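Search talks, notes, people

Speaker notes: A hand-held gripper for shop chores
July. Posted by Hye-jin Sun

Slide 1. Title
Name, workshop (Omden shared shop, second bench from the door), and thanks to Abelardo Villca for the print time. State the scope early: this is one hand-held gripper, built on evenings, used to record how a person does a job so that an arm can be trained on it later. The arm is a separate talk.

Slide 2. What was wanted
A tool that one person can hold for a full session. Two fingers, one trigger, one camera looking past the fingertips. Parts that can be reprinted in the shop. No custom boards.

Slide 3. Mass
First version, 376 grams over target. Most of that was the shell, printed solid by mistake. Norbert changed the infill and moved the battery to a belt pouch. Do not spend long on this slide. If asked, the belt cable is the part that fails most often.

Slide 4. Linkage
Trigger pulls a rack, rack drives both fingers. Early racks had visible play. We went to a coarser tooth and a stiffer return spring. The spring is a compromise: stiff enough to open the fingers cleanly, soft enough that the hand does not cramp. Jenő Csizmadia preferred the softer one and still uses it on his own copy.

Slide 5. Markers
Square printed markers are fixed to flat panels on the mechanism. The software reads finger opening from the markers in the camera image, so there is no encoder and no wire to the fingers. Glare was the main problem. Matte paper fixed it; laminated paper made it worse. Print at exact scale and check with calipers, as printer drivers like to shrink the page.

Slide 6. Fingertips
Bare printed plastic slides on cloth. Options tried: silicone pads, cast rubber, tape. Tape is the cheapest to replace. Wrap it in the same direction the cloth will be pulled, otherwise the end lifts. Replace it before a session and not in the middle of one, so that the grip is the same in every recording.

Slide 7. Recording routine
Start the log, show the markers to the camera, open and close the fingers fully, then begin. Ten recordings per batch. Deok-su Do wrote the script that rejects a batch when the opening and closing at the start is missing. Two operators take turns. Drop any recording where the operator's free hand does the work.

Slide 8. Cloth at an opening
Leave the picture up while talking. Cloth is the hard case for this tool. It has no fixed shape, dark fabric shows few features, and folds hide the edge we would like to grip. Point out the finger beside the sleeve, then the marker panel behind it. The approach is from the side.

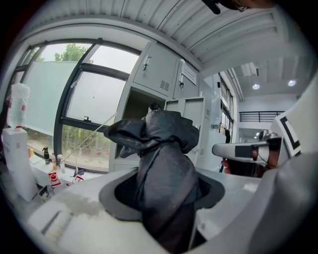 Fig. 8. Taped finger beside a black fabric sleeve at the rimmed opening of the housing.

Points to make:
The rim narrows the choice of approach. A finger coming in low meets the housing before it meets the cloth.
Glossy creases on black fabric can be taken for edges by the tracker. Exposure is locked before each batch.
Windows and ceiling lights share the view with a dark interior. We set exposure for the cloth and accept whatever happens to the windows.

Slide 9. Open items
Shell is still too wide on the camera side. It takes up part of the view that we would like back. Abelardo has a narrower drawing, not printed yet.
Timestamp drift between camera and log. Small, but it adds up over a long session.
Pleltville group has asked for the files. They need the version with metric screws. Send the drawing list first.

Slide 10. Questions
Likely ones: cost (refer to the parts sheet), why no force sensing (wiring, and the tip has to stay cheap), left-handed use (mirror the shell, keep the rack). Stop at the ten-minute mark even if there are hands up. The gripper can be passed around during the break; take the battery out first.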